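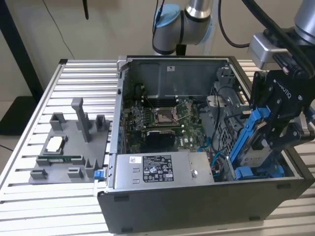
Blue drive caddy at the drive cage, side panel off.

Removing the 3.5-inch drive from a Dell desktop tower

Time needed: 6 minutes. Shut the computer down and unplug the power cord. Hold the power button in for a few seconds, then lay the tower on its side and take off the side panel.

1. Find the blue plastic caddy in the drive cage.
2. Disconnect the data cable and the power cable from the drive. Pull on the plugs. Do not pull on the wires.
3. Squeeze both sides of the caddy and draw it out in line with the bay.

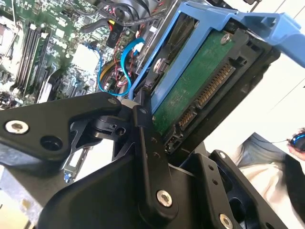
4. Set the caddy down with the circuit board facing up. Keep fingers off the gold contacts.
5. Flex one rail outward until its pins clear the holes in the drive, then lift the drive out.

Fitting a replacement is the same job in reverse. A 1000 GB drive of the same height uses the same caddy. Check that the pins are seated in all the holes before the caddy goes back in.
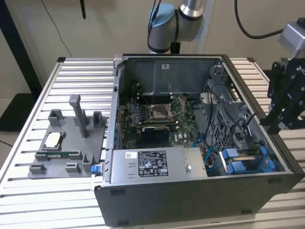 If the board is being stripped for parts, leave the power supply until last. Cover an empty processor socket before working near it with a screwdriver.

Steps checked by Brock Grewal, February.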